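Club de robotique, notes d'octobre : la pince à main et le maïs

Le mois a été consacré à la collecte. L'objectif fixé à la rentrée était de 400 démonstrations exploitables sur des objets de dînette, enregistrées avec la pince tenue à la main, avant de toucher au bras. Je note ce qui a été fait, surtout pour les membres qui ont manqué les dernières séances et pour Maite Vidal, qui reprend l'entraînement du modèle le mois prochain.

Le protocole est celui que nous avions arrêté avec Olaia Esteban. Une démonstration commence doigts ouverts, au-dessus de la table. On saisit l'objet, on le soulève, on le dépose dans la zone d'arrivée, on ouvre. Durée maximale : 18 secondes. Au-delà, on jette. La durée limite a été discutée longuement et elle reste discutable, mais les démonstrations lentes contiennent beaucoup d'hésitations du poignet, et le modèle de l'an dernier (nom de code Purnum) les reproduisait fidèlement. Il s'arrêtait au-dessus de la tasse et attendait.

Les séries se font par paquets de 20, avec un seul opérateur par paquet. Entre deux paquets on change la position de départ et on vérifie la synchronisation. Le script Derwood range les fichiers, contrôle l'horodatage et refuse l'enregistrement s'il manque des images. Il affiche désormais la raison du refus, ce qu'il ne faisait pas en septembre.

L'épi de maïs jaune nous a pris plus de temps que prévu. Sa surface est bosselée, les doigts portent sur les grains, et l'appui change selon l'angle d'approche. Avec une prise trop proche de la pointe, l'épi pivote dès qu'on le soulève. Avec une prise au milieu, il tient, mais il masque une bonne partie de ce qui se trouve derrière. J'ai demandé aux opérateurs d'alterner les deux et de noter la prise dans le champ commentaire. Ce champ est resté vide dans la moitié des cas.
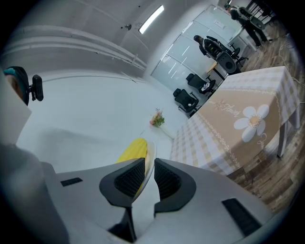

Pince et objet jaune, côté table à carreaux.
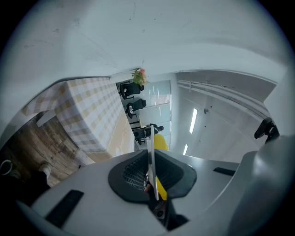
L'autre difficulté est l'orientation. Un opérateur droitier incline le poignet toujours du même côté, et cela se lit très bien dans les trajectoires une fois superposées. Le jeu de données de septembre était inutilisable pour cette raison : le modèle savait prendre l'épi couché vers la droite et ratait tout le reste. Nous imposons maintenant une orientation tirée au sort avant chaque prise. Le tirage se fait sur le portable, touche espace, et l'opérateur n'a pas le droit de le relancer. Certains le relancent quand même, le journal en garde la trace.

Côté estimation de pose, l'étape de localisation échoue surtout dans les mouvements rapides orientés vers le plafond. Peu de texture, donc peu de points suivis, et la trajectoire dérive de plusieurs centimètres en fin de séquence. J'ai essayé d'abaisser le seuil de détection. On récupère des points, mais beaucoup sont des reflets et la dérive change simplement de direction. J'ai remis la valeur d'origine. La solution retenue est de faire un passage lent au début de chaque paquet pour construire la carte, puis de recaler les démonstrations dessus. C'est fastidieux et ça fonctionne correctement.

La séquence 2347 est à exclure. L'écartement des doigts y est lu à zéro du début à la fin alors que l'objet est bien saisi. Je soupçonne l'étalonnage, fait trop vite après le remontage des patins. Si quelqu'un veut reprendre la question, les valeurs brutes sont dans le dossier Brellodar, sous-dossier « à voir ».

Reste à faire avant la fin du trimestre :

Réétalonner l'ouverture des doigts, en début et en fin de séance.
Compléter les commentaires manquants sur le type de prise.
Enregistrer deux paquets avec un opérateur gaucher.
Relire la convention de repère. L'axe z n'a pas le même sens dans le script de conversion et dans celui de visualisation, j'ai perdu une soirée là-dessus.

Pour la rencontre interclubs Montoya, l'épreuve porte sur le tri d'objets mélangés et le règlement autorise les politiques apprises. Je ne sais pas encore si nous présenterons la nôtre ou l'ancienne version à trajectoires programmées, moins souple mais dont on connaît les défauts. Maite préfère attendre un premier entraînement complet. Olaia voudrait inscrire les deux, à condition que le règlement l'accepte. Je leur ai demandé de trancher après les premiers essais sur le bras.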